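We use cookies to remember your preferences. Accept / Manage settings

Kitchen tips I picked up at the Irkine open day

So I went along in December to watch the robot arms do table chores, and I came home with a notebook full of housekeeping ideas! Ljubica Kadrić ran the 2 p.m. demo and let us ask anything (I asked a lot).

Clear first, wipe second
The arm doesn't start until the surface is bare. I always wiped around the toaster. No more!

Put pattern beside plain
Ljubica likes a plain area next to something busy so the edges are easy to find. My tired eyes agree, so now I keep a checked cloth next to my pale board and I've stopped setting mugs down half off it.

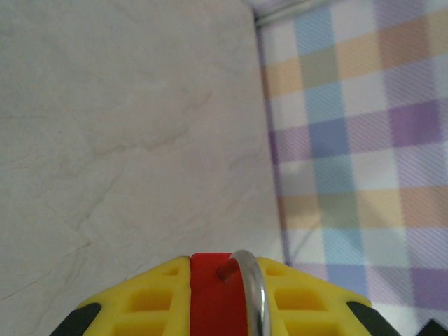
Lay cloths flat
Smooth from the middle out with your palm, then fold in 3. Mine used to live in a wad under the sink.

Comments

Walter Cabrera: Fold in 3 works for dish towels too. Was parking okay?

Marites Baluyot: I was at the 2 p.m. one! Loved the yellow and red gripper.

Get new tips by email. Sign up for our newsletter.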